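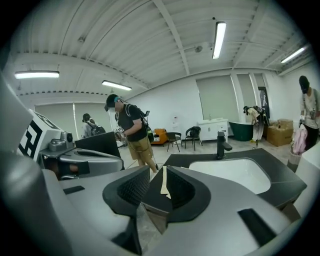 Fig. 1. A thin beige strip, upright in a narrow gap.

Introduction to Paper and Binding
Notes for session 3: Grain direction
Prepared by Siiri Vasiliauskas, with corrections by Normunds Vaher

1. What we mean by grain

When paper is made by machine, the wet pulp travels on a moving wire, and most of the fibers turn to lie in the direction of travel. This direction is called the machine direction, or simply the grain. Handmade paper has much less of it, as the mold is shaken both ways.

Fibers swell in width when they take up water, but they grow very little in length. A sheet therefore expands across the grain much more than along it. Please keep this sentence in mind, we will return to it when we speak about warped covers.

2. Finding the grain

Bending test. Lay the sheet on the table and bring one edge over to the opposite edge without making a fold. Press lightly with the flat hand. Then turn the sheet a quarter turn and repeat. The direction with less resistance has its bend parallel to the grain.

Strip test. Cut two strips of the same size from one sheet, one in each direction, and mark them with pencil before you cut. Hold both together at one end, so that they stick out to the side. The strip which droops more is the one cut across the grain. Change their order and look again, because the lower strip can support the upper one and give a false answer.

Tearing test. Paper tears straighter along the grain. I do not recommend this for expensive sheets.

Water test. Wet one side of a small square with a sponge. It will curl into a tube, and the axis of the tube is parallel to the grain. Use this for thin papers where your hands can not feel a difference.

For board, only the bending test is practical. Hold it at the two edges and flex gently — thick board will not bend far, and you must not force it.

3. Grain in the book

The grain of every part should run from head to tail, parallel to the spine. This is valid for the text pages, the endpapers, the boards and the covering material. If the text paper has its grain the wrong way, the pages stand stiffly and the inner margin becomes wavy after pasting.

In the February group, Reet Dzene made two small cases from the same board, one with the cover paper turned the wrong way. The difference after drying was clear even from the back of the room. Both cases are on the shelf next to the press and you may handle them.

4. Our materials

Text paper: Stanolero, 70 gsm, grain long.
Endpapers: Luik, ivory, grain short. Check every sheet, the last packet was mixed.
Board: Trokau gray, 3 mm.
Paste: wheat starch, cooked fresh by Vija Urbonaitė for each session.

5. For next time

Bring four offcuts of different papers from home, with the grain marked by a pencil arrow. Write on the back of each one which test you used. Read chapter 2 of the reader, as far as page 51.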